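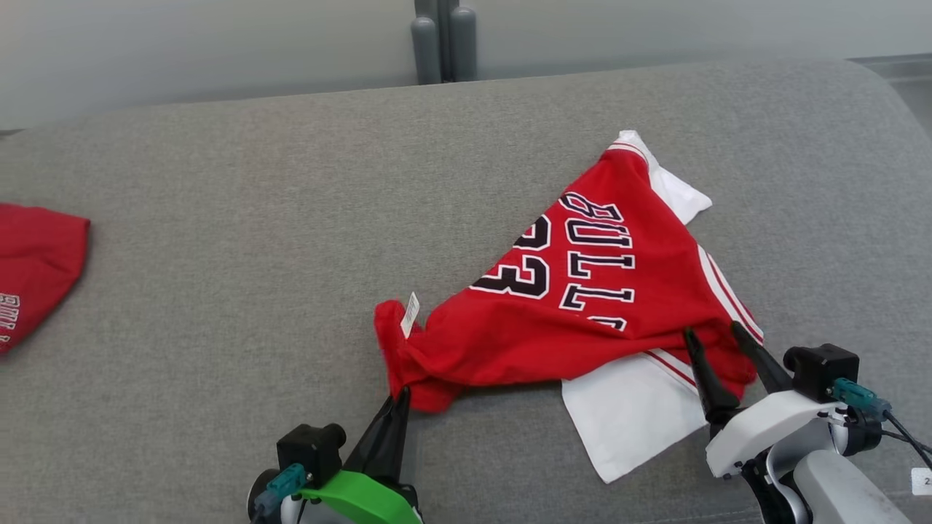 Speaker notes: Lost property in public buildings
Udard Leisure Trust, staff briefing, January 28, 2020

Slide 1. Welcome
Thank colleagues for attending. Remind them that the fire exits are at the rear of the hall and that the session will close with time for questions. Printed copies of the new procedure are on the side table.

Slide 2. Why the procedure has changed
The Trust has worked to the same lost property rules since the Galel Centre opened. Those rules assumed one building and one reception desk. The Trust now runs 3 sites, and each has developed its own practice. At Galel, items are entered in a book. At Hutapea Hall they are placed in a cupboard with a dated label. At the Flukitz Road pool there has been no written record at all.
Pause here. Staff at Flukitz Road have asked for clear guidance on several occasions and should not feel criticised.

Slide 3. What was handed in
In November, reception staff recorded 38 items of clothing across the sites. Of these, 10 were returned to their owners. Sports tops and towels made up the greater part of the remainder. Children's clothing is claimed more often when a name has been written inside the collar. The schools bulletin will carry a short reminder to parents next term.

Slide 4. Recording an item
Read the steps aloud. They are also on page two of the handout.
Every item is entered on the day it is found. The entry gives the place, the time and a plain description, including colour, size and any wording. "Red top" is not sufficient. The finder signs the entry and the duty manager countersigns it at the end of the shift.
Wet items are dried before storage. Underwear and swimwear are bagged separately.

Slide 5. Valuables
Telephones, purses, keys and bank cards go directly to the office safe. They are not to be kept behind reception, even for a short period. Staff must not attempt to unlock a telephone in order to trace its owner. Passports are to be reported to the duty manager at once.

Slide 6. Returning an item
The claimant is asked to describe the item before it is shown. If the description agrees with the entry, the claimant signs and the item is released. Where two people claim the same article, it stays in the store and the matter is passed to the site manager.
Expect a question about regular members who are well known to staff. The same procedure applies to them.

Slide 7. Unclaimed items
Clothing is held for 37 days and then passed to the charity named in the handout. Damaged clothing goes to textile recycling. Staff may not take or buy unclaimed goods.

Slide 8. Questions
Refer any query about insurance to the Trust office. Collect signed attendance sheets before colleagues leave.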